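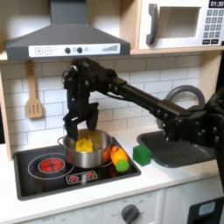

"What does a man pay for a house that cooks its own luck?"

"Whatever he has left."

My uncle used to say that about the Sultana place, the one on the hill past Jakametti, and then he went and bought it. Four hundred down, he told us, and 770 a month until he died or it did. The seller swore that any soup made in that kitchen would bring money within 5 days. I asked to see it in writing. My uncle said I had a small soul.

So he made soup. Leek the first night, then bean, then something gray. On the fourth day a check came from Prelitell, the old gas company, for overpayment. He drove over to wave it at me through the screen door.

"They send those every September," I said.

"Not to me they don't."

"You never paid your gas before."

He thought about that — you could see it hurt — and drove home and made more soup.

I went up there in the winter. The roof leaked in 3 places and he had bowls under all of them. He had also won a ham. He kept bringing up the ham. I said somebody has to win the ham, that's how a raffle works, and he ladled me a bowl and stood over me while I ate it.

It needed salt. I told him so, and I told him the house was a house.

Driving back down through Lultico I found a twenty in my coat. It was my coat and my twenty, I'm sure of it. I put it in the glove box and didn't mention it to him, and when he called on the fifth day to ask if anything had happened, I said no, nothing, and asked how the roof was doing.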